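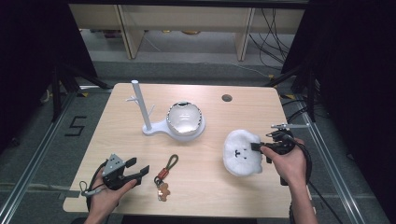
Ritby Key Box

Hardware signing device for small teams

I run a four-person software shop, and for a long while our signing keys lived on a laptop in my backpack. I'm not proud of it. The Ritby started as my fix for that, and now it's the thing I sell. If you hold keys for a blockchain project, a shared wallet or a set of smart contracts, and you don't have a security department (we didn't), this is who I built it for.

What it does

The Ritby holds your private keys and signs transactions inside the box. The keys never leave it. You plug it in over USB-C, your software sends it a transaction, the little screen shows you what you're about to sign, and you press the button or you don't. The screen shows the full address, by the way. I got so tired of devices that show you six characters at each end with dots in the middle, and then expect you to feel good about pressing OK!

You can set it up so one person signs alone, or so it takes two of three, three of five, whatever suits you, up to 8 signers. Each signer needs their own Ritby. Please don't buy one box and pass it around the office, I get an email about this every month and my answer is always the same.

Limits and rules

This is the part I use most. You can give the box rules that it checks before it'll even offer you the button:

Daily spending limit, per key
A list of approved addresses
A waiting period before any new address goes on that list
Working hours (ours refuses to sign anything after 7 p.m., and yes, I've been annoyed by it)

Changing a rule takes the same number of signers as a transaction does. So if you lock yourself down to three of five and two people leave the company, sort out the replacements before the third one goes on vacation.

Backups

You get a recovery phrase on first setup, and you write it down with a pen. On paper, or on the steel plate from the Brukalard kit if you buy the bundle. I like the plate. It takes a while to punch the letters in, figure on an evening and a podcast, and it'll hold up a lot better in a leaky basement than an index card will.

There's no cloud backup. People ask for one and I understand why, but I don't want to be holding anything of yours. If you lose the box and the phrase, I can't help you. I'll feel terrible, and I still can't help you.

What it works with

Anything that speaks the Jatoi signing protocol, which covers most of the desktop wallets my customers use. There's a command line tool for Linux, Mac and Windows, and a plugin for build servers if you want to sign releases as well as transactions. Phones: not yet. I had it half working in January and wasn't happy with the way it reconnected after sleep, so it went back in the drawer.

Each box stores up to 200 keys. It signs one thing at a time, so if you need to push thousands of transactions an hour you want a rack unit from somebody bigger than me.

Updates

Firmware updates go out on a Wednesday when there is one, signed, with the source and build notes posted the same day so you can build it yourself and compare. The box won't install anything older than what it's already running. You always have to approve the update on the device with the button, it won't sneak one in overnight.

The Brakeck test mode

Hold the button while you plug it in and the Ritby starts up in Brakeck mode, with throwaway keys on a test network. Use it! Send fake money to the wrong address on purpose, hit the spending limit, have somebody practice a recovery from the phrase. We do this with every new hire before they get a real key. The screen has a striped border the whole time so you can't mix up the two modes.

What's in the box

Ritby Key Box
USB-C cable, braided, a bit over three feet
Two recovery cards
Tamper seal with a serial number (check it against the one in your order email before you open anything)
Printed quick start guide

Price

Ritby Key Box, single: $69
Set of five: $300
Brukalard steel backup kit: add it at checkout, one per box

Boxes ship from my workshop within two business days. Returns are fine for 30 days, but wipe the device first (Settings, then Erase, then hold the button until the screen goes blank). Anything that comes back gets taken apart for spares and is never resold as new.

Questions go to the contact form at the bottom of the page. I answer them myself, usually in the morning with coffee. Please never put your recovery phrase in a message, to me or to anybody else.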